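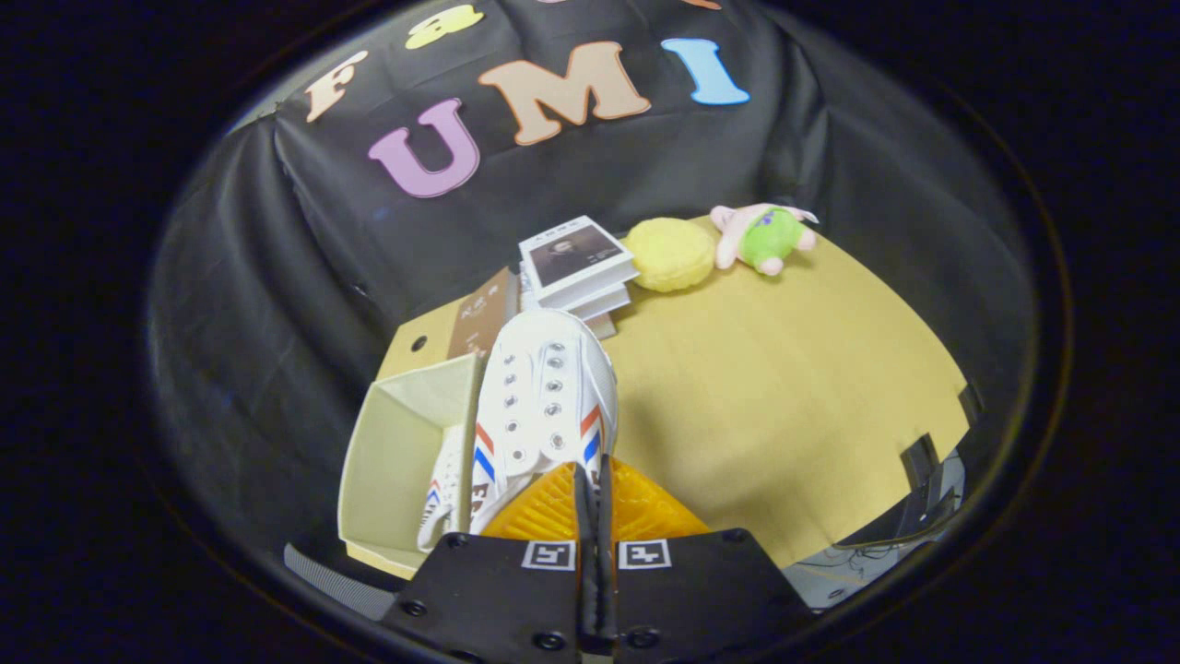
Figure 3. Open container with canvas shoe, at the left of the table; books and soft toys at the back.

3.2 Materials and layout

The sorting task used ordinary household goods, chosen so that each session held a mix of stiff, soft and awkwardly shaped items. A canvas shoe, a small stack of books and two plush pieces were part of the set. The larger pool from which sets were drawn contained 156 items, most of them bought secondhand in Trudham, the rest lent by members of the group. Items were weighed and measured once and then stored by set.

Layout followed the scheme of Frei and Marti, with one change. In their study the container stood behind the goods, and people had to reach over the books to fill it. We moved it to the left side. Books were stacked with the largest at the bottom wherever sizes differed enough for this to matter. Soft items went beside the stack, close to the back of the table, where they did not roll into the working area. 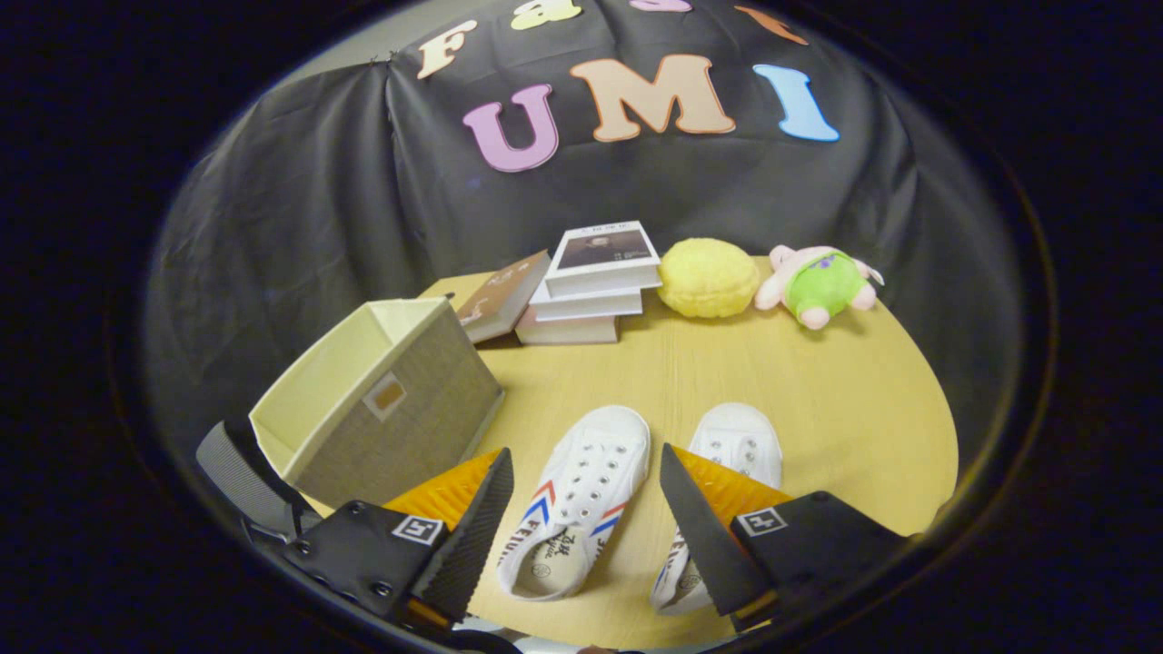
Position of the container turned out to be the most difficult condition to keep constant. Fabric bins sag, and their openings change shape with very little handling. We therefore coded the opening by direction only (up, left, right or toward the person) and did not try to record the angle. Two coders, Farina and Stöckli, worked separately and settled differences by discussion. They disagreed on 7 of 200 layouts, mostly over bins lying on one side.

Books were coded as stacked, leaning or flat. A book leaning on a stack was given its own code, because in the pilot sessions people tended to deal with it first, before touching the stack. Plush toys were coded by contact with other goods and by whether they lay on their side. Color was noted but not used in the analysis.

Shoes were treated as single items even when both shoes of a pair were in the set. Mladenović (personal communication) suggests coding pairs together, and we return to this point in Section 5.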